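Cleaning Painted and Stained Wood Floors

Sweep or vacuum before anything wet touches the floor. Grit under a mop leaves fine scratches, and on a painted floor those show up pale. Use the soft brush head with the beater bar off.

For washing, mix 4 drops of dish soap into a bucket of lukewarm water. Wring the mop until it no longer drips. Work along the boards and dry each section with an old towel before moving to the next. Skip vinegar, which can dull the finish over time.

Scuffs from shoes usually come off with a damp melamine sponge. Press lightly and try it first in a closet or under the couch.

Chips in painted boards should be sanded with fine paper, wiped clean and touched up with a small artist's brush. Let the paint cure for 25 hours before you walk on it, longer in damp weather.
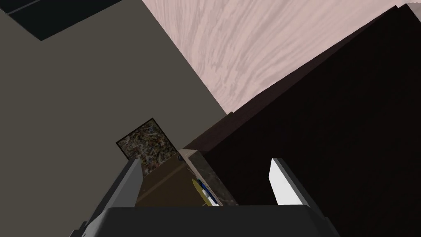 Pink swirled wood grain with a plain olive-gray wall.

Felt pads on chair legs wear out faster than you'd expect. Check them every March and replace any that have gone flat or picked up grit.

Posted by Octavio Espinoza, 14 December 2022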